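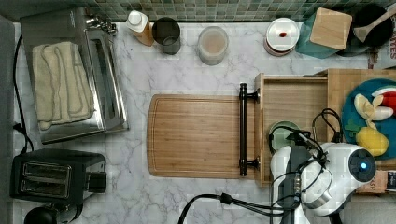

Binano Bamboo Cutting Board with Groove, the large one

Reviewed April 27, 2019

I bought this board in December, when my old plastic board had become so scratched that it looked gray even after washing. I wanted something large enough for a whole chicken but which can also stay on the counter all the time, as my cabinets are full. I ordered it from a shop in Siltstead and it came in four days, in a flat carton with paper around it. Inside was also a small card with care instructions in six languages. The instructions are correct but very short.

First impression

The board is a rectangle with rounded corners. The color is like light honey and the stripes of the bamboo run in one direction, which I find nice to look at. Mine weighs 1,555 grams on my kitchen scale. This is heavy enough that it does not travel when I cut onions, and I can still lift it with one hand when I want to push the onions into the pan.

When it was new it had a smell, a little like hay. I washed it two times and left it standing on its side near the window, and after one week I could not smell it anymore. There was also one rough place on a short side. I used fine sandpaper for a minute and now it is smooth. For the price I think the factory should do this.

Cutting on it

I use mostly one big knife and one small one. Bamboo is harder than the plastic I had before, and I feel this in the wrist when I chop herbs for a long time. It also makes more sound. If you cook early in the morning and other people are sleeping, please think of this. I sharpen the big knife more often than before, maybe once in three weeks, when before it was once in a month or longer.

For bread it is very good. The crumbs stay in the groove and I carry the whole thing to the sink. For tomatoes also good. For meat I was not sure at first, and I still prefer to put raw chicken on a separate plastic sheet, but roasted meat I always cut directly on the bamboo.

The groove

It goes along the edges on all sides. I wanted to know how much it can hold, so I poured water slowly from a measuring cup. Before the first drops came over the edge I had used less than I hoped, and with a big roast I still need a paper towel near me. With a small chicken it is enough. The groove is not difficult to clean with a soft brush, but if you forget it, the corners become sticky. Carrot juice leaves a color there for some days.

Place on the counter

My counter is marble, white with gray veins, and it is cold and slippery. The board has no rubber feet. I was afraid it would slide, and with a dry counter it does not, but with some water under it, it does. A thin wet cloth under the board solves it. I would pay a little more for feet, although then you cannot use both sides.

I keep it in the middle of the counter. On the left I have the toaster oven with a folded towel on top and the small two-slot toaster, and the jars are at the back against the tiles, so the board is the only work surface I have there. The long side lies parallel to the wall. In this position I can reach the wooden spoon in its black pot with my right hand and I do not need to walk. A bigger board would not be practical for me, and I think many kitchens have the same problem, so measure before you order.
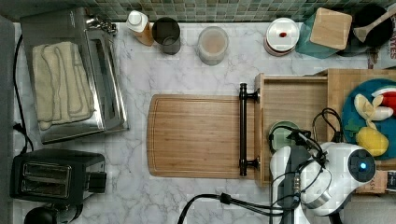

Care and oil

The card says to use mineral oil once in a month. I did it every two weeks in the beginning and now when the surface looks pale. A bottle of 300 ml is still more than half full, so this is a small cost. Do not use olive oil. I did it one time because I had nothing else in the house, and the board smelled old after ten days. I had to wash it with lemon and salt.

I do not put it in the dishwasher. A colleague of mine in Brorport did this with the same board and it opened along one of the stripes. The shop did not replace it, and I must say the card does warn about it. I wash mine by hand with warm water, dry it with a towel and stand it on the edge for one hour before it goes back.

What I would change

A hole or a small handle at one end would help when the board is wet. I lift it with my fingers under the edge and on marble this is not so easy. The second thing is the groove, which could be two or three millimeters deeper. And the rough place on the short side I already described.

The other side of the board has no groove, and I use it for dough. It was flat when I bought it. Now it is a very little bit curved, you see it only if you put a ruler there. It does not rock.

Would I buy it again

Yes, in the same size. I looked at the smaller one also, but a big cabbage does not fit well on it. If you cut a lot of raw meat, or you want to use a dishwasher for everything, take a plastic one. For bread, vegetables and a roast on the weekend I am satisfied with this board. I give four stars from five. The missing star is for the sandpaper and for the corners of the groove.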